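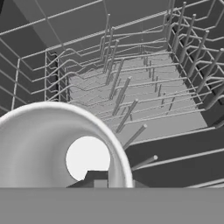
Department of Environment and Society, Working Group on Civic Action
Figure 4. White cup and wire dish rack (computer rendering).

5.2 Why people signed, and why some of them stayed

We came to the Vuseo campaign expecting to write mostly about its petition against the new coal dock at Zosta, and it took us a good while to see how small a part the petition played in the lives of the people who put their names to it. Of the 202 signers who answered our mailed survey, 56 had also gone to at least one public hearing, and it was this smaller group that we found ourselves wanting to know better. They were generous with their time, and many wrote well past the space we had left for them on the form.

What they wrote about, more than coal or even climate, was the river. People in Trurov had grown up swimming in it, and several told us (at happy length) about the July regatta and the year it was called off. For these respondents the hearings were a place to speak about somewhere they loved in front of officials who were obliged to listen. A few said they had never before spoken into a microphone — one had practiced in the garage for a week.

The picture in Ogola, farther upstream, was a little different. Signers there tended to mention a neighbor or a relative who had asked them to sign, and fewer of them could recall what the petition demanded. We do not take this as a sign of weak feeling. Earlier work on local protest has often treated the personal request as a kind of shortcut around conviction, but our Ogola respondents described long talks over fences and in parking lots, and some had changed their minds twice before signing.

We should be careful about how far all of this reaches. The survey went out to 1000 households from the campaign's own mailing list, so people who opposed the dock but kept away from Vuseo are missing from our account, as are those who welcomed the jobs it promised. We return to both groups in the next section, where the hearing transcripts give us a wider range of voices.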